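4.3 Changes to the wash-up task and to staff duties

The second part of the study concerned the canteen wash-up area at the Brultville site, where clearing and racking had until then been done by hand on every shift. Stakora supplied the two-armed unit and Pakzad the control software. Before any equipment was installed, the rack-loading step was built as a simulated workcell so that kitchen staff could comment on reach, height and the placing of the rack.

Staff records for the manual process covered 3,689 racked items. These were coded by Kasten and Rankin using the scheme in Section 3.2. Items were grouped by shape, and each handling action was assigned to one of four classes: pick, transfer between hands, place, and correct. The last class includes any case in which a worker moved an item already in the rack. Cups made up 1,330 of the items and accounted for a larger share of corrections than plates did. For this reason the cup was chosen as the first object for the simulated cell.

Interviews were held with 14 members of the kitchen and serving staff. Each lasted over 30 minutes and was transcribed in full. Three points came up in most of them. Workers expected less bending and less time at the sink, which they welcomed. They also expected to spend more time watching a machine, and several asked whether this would be counted as a duty or as idle time. Finally, the more experienced workers noted that they sort by eye while racking and set chipped items aside. The task description given to the supplier made no mention of this check. It was added after a meeting with the shift leads in January and is now assigned to the person who unloads the trolley.

The revised job sheet lists trolley unloading, inspection, stopping and restarting the cell, and clearing faults that do not need a technician. Dreßler (interview 6) described the new role as "the same kitchen with a different place to stand". Gerlach (interview 9) was less content and pointed out that the pace of work would now be set by the cell during busy periods. Pay grades were not altered during the study, and we make no claim about their later development.

The simulated cell contains a bench, a wire dish rack and a single cup. Either arm may handle the cup, although the rack is placed towards the left. Staff raised this layout as a concern for left-hand access, and it is discussed further in Section 5.1.

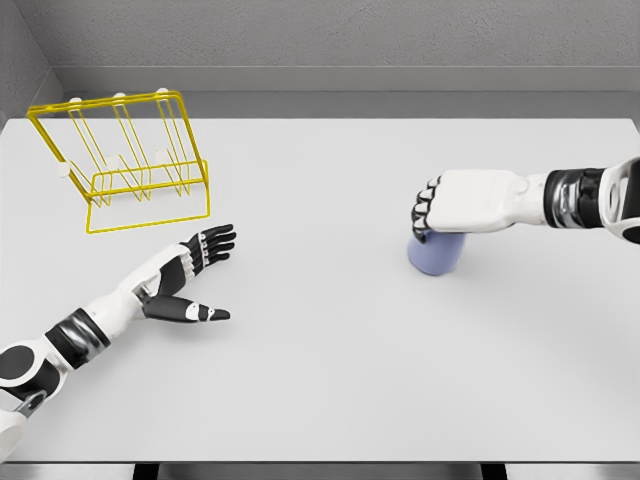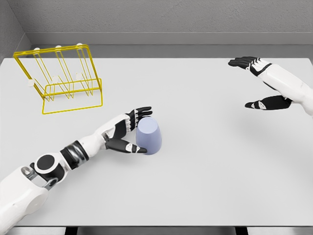

Figure 4. Simulated rack-loading cell. Upper: cup held by the right hand, left hand open near the rack. Lower: cup held by the left hand, right hand open.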